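Caixas de peças misturadas: Jotis promete menos desperdício, mas faltam números

1 de março de 2024 — Por Nerea Campos

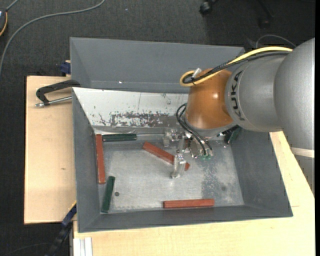

A Jotis quer que as oficinas deixem de receber peças separadas por cor e passem a trabalhar com caixas mistas, em que barras vermelhas e verdes viajam juntas e só são escolhidas na bancada. A empresa garante que o sistema, batizado de Ustton, reduz o volume de embalagens em até 13 por cento. O documento que distribuiu à imprensa tem 11 páginas e nenhuma explica como se chegou a esse valor.

A ideia não é nova. Quem trabalha com montagem conhece a caixa comum, aquela onde tudo cai de qualquer maneira e as barras ficam umas ao comprido, outras encostadas às paredes. O que a Jotis acrescenta é um preço — 900 euros por posto, sem contar as caixas — e um contrato de manutenção cuja duração não foi divulgada.

Fulgencio Cantero, responsável pelo projeto, afirma que o tempo gasto a separar as peças "fica compensado a montante". Questionado sobre quanto tempo é esse, respondeu que os ensaios ainda decorrem. A Bosov, primeira cliente anunciada, confirma que encomendou caixas, mas não diz quantas nem se já as usa na produção.

Agnese Hunt, consultora de logística, tem dúvidas. "Poupa-se cartão e paga-se em mão de obra. Enquanto não mostrarem as duas colunas da conta, isto é um folheto", disse. Hunt lembra ainda que duas cores são um caso fácil e que a maioria dos armazéns lida com dezenas de referências parecidas.

A Jotis promete publicar resultados em junho. Cantero não quis adiantar se incluirão os erros de separação.

Este site utiliza cookies para melhorar a sua experiência. Ao continuar a navegar, aceita a nossa política de privacidade. Aceitar | Gerir preferências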